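Fiifi Addo
Je teste depuis octobre le kit de téléopération Mensah, deux pinces à main, un logiciel, un abonnement. On m'a demandé un avis. Le voici, en plusieurs morceaux, parce que je ne sais pas faire court.

Fiifi Addo
D'abord le prix : 2 395 euros la paire. Pour ce tarif, Mensah fournit les pinces, les plaques à points noirs, les câbles et une notice traduite par quelqu'un de pressé. « Serrer avec bonté la poignée. » Je serre avec bonté.

Fiifi Addo
Le principe, pour ceux qui débarquent : on fait le geste soi-même, pince en main, le système enregistre la trajectoire, et un bras est censé le refaire plus tard. Le « censé » est de moi. La brochure dit « fidèlement ».

Fiifi Addo
Installation : la brochure promet 60 minutes. J'y ai passé l'après-midi, dont un long moment à chercher pourquoi la pince gauche se prenait pour la droite. Réponse du support : il y a une étiquette. Il y avait une étiquette.

Fiifi Addo
Le support, parlons-en. Il est basé à Clusilville, il répond vite, et il commence tous ses messages par « Bonjour, avez-vous redémarré ? ». J'ai fini par l'écrire dans mes propres messages. « Bonjour, j'ai redémarré. » Ils m'ont demandé de recommencer.

Fiifi Addo
Prise en main, maintenant. Les poignées sont bien dessinées, le pouce tombe où il faut, la fermeture est douce. Au bout d'une heure, en revanche, on découvre dans l'avant-bras un muscle dont on se passait très bien.

Fiifi Addo
Côté exercices, je commence toujours par du rangement. Une boîte à compartiments, un petit anneau doré, et toute ma dignité professionnelle posée sur un plateau blanc.

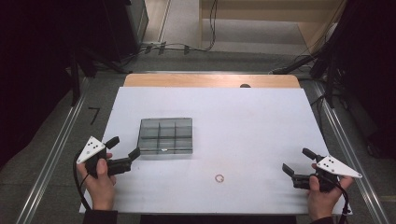
Fiifi Addo
On me demande en message privé : faut-il savoir programmer pour se servir du kit ?

Fiifi Addo
Pour enregistrer des gestes, aucune ligne de code : on branche, on calibre, on appuie sur le gros bouton de l'interface. Pour exploiter les enregistrements ensuite, il faut du Python et quelqu'un qui aime ça.

Fiifi Addo
Les petits objets fins restent le point dur. Un anneau posé à plat, c'est trois fois rien, et c'est précisément le problème : les doigts de la pince sont trop épais pour passer dessous. Il faut pincer par les bords, en biais, avec l'air de quelqu'un qui sait ce qu'il fait.

Fiifi Addo
Mensah vend des embouts fins en option. 145 euros le jeu. Je les ai essayés sur le kit d'un confrère de Marance et c'est nettement mieux. Je trouve quand même assez culotté de vendre une pince, puis de vendre à part la partie qui pince.

Fiifi Addo
Les câbles : un par pince, corrects, un peu courts à mon goût. On apprend vite à ne pas croiser les bras. J'ai croisé les bras. Le logiciel a enregistré une trajectoire que je n'ose pas montrer au bras robotisé, il est jeune.

Fiifi Addo
La version sans fil est « prévue ». Elle était déjà prévue quand j'ai commandé. Je note que le mot n'a pas changé sur le site, c'est une forme de constance.

Fiifi Addo
Le suivi, lui, est vraiment bon. Tant que les plaques restent bien visibles, la position ne saute pas. Dès qu'on incline trop le poignet, ça décroche, et l'interface affiche « Geste perdu » avec une petite icône triste. L'icône triste est de trop.

Fiifi Addo
Comparaison rapide, on me l'a réclamée : le kit Gakcombe est moins cher, plus léger, et livré avec une mallette qui ferme. Son suivi tremble dès que la lumière baisse. Celui de Mensah tient mieux, dans une mallette qui ne ferme pas. À chacun sa hiérarchie.

Fiifi Addo
L'abonnement logiciel : la première année est incluse. Après, c'est « sur devis », expression que je classe entre « on se rappelle » et « ça ne fera pas mal ». J'ai demandé le devis. J'attends le devis.

Fiifi Addo
Petit point positif que personne ne mentionne dans les tests : les fichiers sortent dans un format ouvert. Si demain je résilie, je garde mes gestes. Mes mauvais aussi, hélas, proprement horodatés.

Fiifi Addo
Ma note, puisqu'il en faut une : 3,5 sur 5. Un demi-point en moins pour les embouts, un demi pour le « sur devis », un demi pour l'icône triste. Je n'ai rien retiré pour l'étiquette, j'ai ma part de responsabilité.

Fiifi Addo
À qui je le conseille : un petit labo, une école, un atelier qui veut enregistrer des gestes sans acheter un deuxième bras pour piloter le premier. À qui je le déconseille : toute personne sujette aux tendinites ou allergique au mot « redémarrer ».

Fiifi Addo
Non, je n'ai pas de code promo. J'ai payé plein tarif — la facture est encadrée au-dessus de l'imprimante, si des gens de Mensah passent dans le coin.

Fiifi Addo
Ajout du soir : le support vient de lire ce fil. L'icône triste sera « désactivable dans une prochaine version ». Il faudra redémarrer.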